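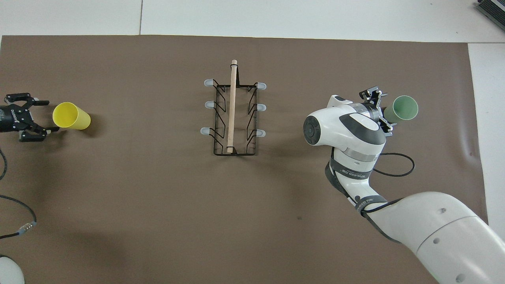
4 Rack and Surface Conditions

4.1 The rack

All loading trials used the same type of dish rack, a rectangular open frame of thin black metal wire. Racks of this type are sold for countertops and for the inside of sinks, and in the household survey (Section 3) they were the type most often found in kitchens without a dishwasher. The wire is bent along both long sides into a zig-zag line of ribs, and the spaces between the ribs form the slots. A plate placed in a slot stands on its edge and leans against the next rib. The plate's weight is therefore carried at the bottom, and its angle depends on how far it can tip before it touches wire.

This last point matters for what follows. In earlier work on dish drying the plate angle is usually treated as a property of the rack. We treat it as a property of the rack and plate together. A shallow side plate and a deep soup plate in the same slot do not lean by the same amount, and a plate with a wide foot ring may not lean at all until a neighboring plate pushes it. Angles in the results tables are given per plate type for this reason and should not be averaged across types.

The rack has no drip tray. The Novent rack used in the pilot was supplied with one, and the tray was found to hide a large part of the differences between loading patterns, as water from all of the items collected in one place and could not be assigned to any of them afterward. We left trays out of the main study. The cost of this decision is that our totals cannot be compared directly with those of studies that weighed a full tray at the end of each trial.

4.2 The covering

The table was covered with a large sheet of matte brown paper. Several coverings were tried before this one was chosen. A terry towel gave good absorption but took up water from underneath the items as well as from the rack, and it moved when cups were set down. A bare white table surface was easy to clean, but drops spread into thin films whose edges were hard to trace. Coated paper had the same problem as the bare table. Uncoated brown paper darkens where water falls on it and holds the outline of the mark long enough for tracing.

The paper has two known limits. First, it creases in handling, and a crease can carry water sideways and make a mark longer than the drop that caused it. Marks that crossed a crease were traced but flagged, and the analysis in Section 5 was run with and without them. Second, the sheet is slightly mottled and contains small dark specks. These belong to the paper and were present before any item was placed. To keep them from being scored as drops, each sheet was checked before the trial and the specks in the region under and next to the rack were circled lightly in pencil on a transparent overlay. The paper itself was not marked.

Sheets were changed between trials when any mark was still visible. In practice this meant that most sheets were used once. Used sheets were left flat to dry and some were later used for practice, but no reused sheet contributed to the results.

4.3 Items and starting positions

The items came from the Briltero tableware set described in Section 3.2, with additional plastic cups bought separately in Truvcombe. Plastic cups were added late in the design, after the survey showed that they were washed more often than any other item in households with young children. They also behave differently from ceramic cups in a rack. They are light, so they shift when the rack is touched, and their smooth surface tends to hold water in separate beads that leave all at once when the cup is moved.

Cups were started in one of three positions: upright on the paper, inverted on the paper, or lying on the side next to the rack. The side position was included because it is common in real kitchens, where a cup that has been rinsed quickly is put down wherever there is room and is dealt with later. It is also the least controlled of the three. A cup on its side rests along a line of its wall, and if the wall is tapered the cup turns toward its closed end when it rolls. Figure 3 shows the arrangement for a side start, with the rack at the center of the brown sheet and a yellow plastic cup lying on its side on the paper, its closed base to the right.

The direction of the open rim was recorded for every side start. It has no effect on the amount of water carried by the cup, but it does change the path by which the cup reaches the rack. A cup whose rim faces away from the rack has to be lifted over or turned before it can be placed mouth down, and residual water in the lower part of the wall then runs to the base and back again. In the pilot this produced long, curved marks on the paper which were at first taken for leaks from the rack. They were later traced to the turn. Trials in which the rim direction was not recorded (pilot only) were removed.

4.4 Loading patterns

Four patterns were compared. In the first, plates were placed in neighboring slots starting at one end of the rack. In the second, one slot was left free between plates. In the third, plates were placed from both ends toward the middle, and in the fourth the order was left open, with the single restriction that no item could rest on top of another.

Cups do not fit the slots and had to be placed in the space left over. This is a general weakness of racks with ribs along both long sides: the ribs take up the positions where a cup could lean, and the floor of the rack between them is open wire on which a narrow cup can tip. In the first pattern the free space is a single area at the far end, and cups could be grouped there. In the second there is no such area, and cups were placed over the ribs, usually at a slant. The second pattern was therefore expected to be best for plates and worst for cups, which is what the drying times show (Section 5.1).

The open pattern was included as a reference for everyday use. It should not be read as random. Larger plates nearly always went in first and cups nearly always last, and the resulting layouts resembled the first pattern more than any other.

4.5 Scoring of marks

After each trial the sheet was photographed from above and the outlines of the marks were traced. A mark was assigned to the rack if it lay fully within the outline of the rack base, to the transfer path if it lay fully outside, and to the edge class if it crossed the outline. Edge marks were scored a second time by Nikau Ashby without knowledge of the loading pattern. The full set comprised 242 trials, of which 88 contained at least one edge mark. Differences between first and second scoring were settled by returning to the sheet.

Shadows were a minor source of error. With light coming mainly from one side, a cup on its side casts a soft shadow on the paper beneath it and next to it, and in photographs this can resemble a damp area. The effect was strongest for matte sheets and opaque cups. Tracing was therefore done only on photographs taken after loose items had been removed, and any outline that matched the footprint of an item was checked against the sheet by touch. The thin wire of the rack also casts shadows, but these are narrow and regular and were easily told apart from drops.

4.6 Notes on the position of the rack

The rack was placed near the center of the sheet with its long sides running away from the near edge of the table. The alternative, with the long sides parallel to the near edge, was used in the pilot and is closer to how such racks stand on a kitchen counter. It was given up for a practical reason. With the long sides parallel to the edge, the far row of ribs can be reached only over the near row, and plates placed in the far slots dripped onto plates already standing. With the rack turned, both rows can be reached from the side - and the marks made in transfer fall on open paper, where they can be traced.

We did not test whether the turned position changes drying once the rack is full. The room at the Taşdemir site had no noticeable draft, and the two positions should be equivalent in still air. In a kitchen with an open window this may not hold, as plates standing parallel to the air flow would be expected to dry sooner than plates standing across it. A small series on this point was begun in May but used a different covering, and it is not reported in this paper.

The position of the rack was checked before each trial against pencil marks at the corners of the table. The rack is light when empty and was displaced in several trials by the first plate. When this happened during the first placement the trial was restarted with a new sheet. Later displacements were left as they were, and the outline used for scoring was taken from the final position of the rack.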